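Grurkska Table Block Set: README

Version 3

Overview

Grurkska is a small reference set on one subject: a single blue block on a paper-covered tabletop. It was put together at the Nomier workroom in Gelville for people who need a plain object on a plain ground, mainly for color matching, shadow work and layout tests. The set holds 2051 stills and 607 short text notes. Notes are keyed to stills by number. Not every still has a note.

The object

The block is a blue cube with slightly rounded edges and a raised stud on the top face. The stud is the only feature that tells the top from the other sides, so notes use it as the reference for orientation. "Stud up" is the default and is not written out. Any other resting face is entered in the face field.

The surface

The table has a light wood top. White paper covers the working area and the block is placed on the paper, never directly on the wood. The paper is ordinary stock and is changed when it tears. It is not changed for creases, smudges or specks, and these have not been retouched. Users who need a clean ground should mask it themselves.
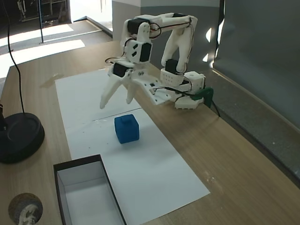 Fig. 1. Blue block, stud up, on white paper with a faint crease behind it.

Layout variants

Two paper layouts are in use. Layout A is treated as a single sheet. Layout B is two sheets laid side by side, with a seam where they meet. In layout B the note gives the block's side of the seam (L, R or ON). A block touching the seam at any point is ON.

Lighting is room light only. Levels differ between stills, and under dim light the paper can take on a bluish-gray cast. White balance was left alone. Do not average paper color across the whole set; sample it per still.

Note fields

id: number of the matching still
layout: A or B
seam: L, R, ON, or blank for layout A
face: blank if stud up
shadow: none, faint, clear
marks: free text, paper defects near the block

Around 9 percent of notes have an empty marks field where a speck is plainly present. These will be filled as they are found.
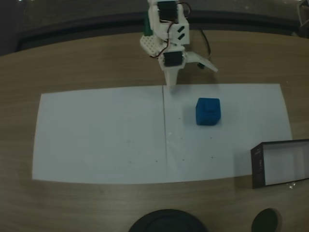
Najafi wrote in after version 2 that the seam field was hard to use, as left and right swap when the table is viewed from the opposite side, and asked that the side be fixed to the table instead of the viewer. The remark also asked whether a gap between the sheets counts as seam or as table.

Both points are adopted in version 3. L and R are now given as seen from the long edge nearest the workroom door, whatever the viewpoint of the still. A gap counts as seam. Older notes were converted in November, and the previous values are kept in a separate column named seam_old.

Known limits

One block, one color. No scale marker is included. Block dimensions are not supplied, and sizes should not be estimated from the paper. Shadow values were assigned by eye and the line between faint and clear is loose.

Corrections

Send the still number, the field and the proposed value. Changes go into the next version.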